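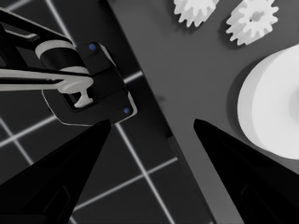

About Pastside

Pastside is a two-person news site that checks breaking stories about crime and public safety after everyone else has moved on. Tudur Gough and Gwilym Cadwaladr started it from a spare room in Prosser, both having worked on a crime desk and both tired of it.

We don't trust first reports much. The second shooter usually vanishes by evening. The motive given at noon came from a neighbor who met the man twice. Somebody's cousin gets named, and the correction runs where few people will find it.

So we wait. A story goes up once we have 3 sources who were in a position to know, and a police statement counts as one of them, same as anyone else's.
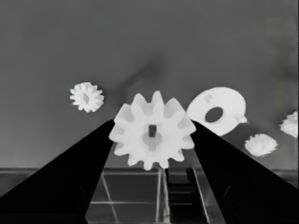 We have gone back over 1382 early reports so far. Some held up fine. We publish those too, though they get fewer readers.

You may wonder who pays for this, and you should. Readers do, mostly in small amounts. We turned down a sponsorship from Prondano because they wanted to see copy first. We don't run ads.

Our own mistakes are listed on the Corrections page with the original wording left in. If you think we got something wrong, write to Gwilym and attach whatever you have. Tips with no paperwork get read, but they go to the bottom of the pile.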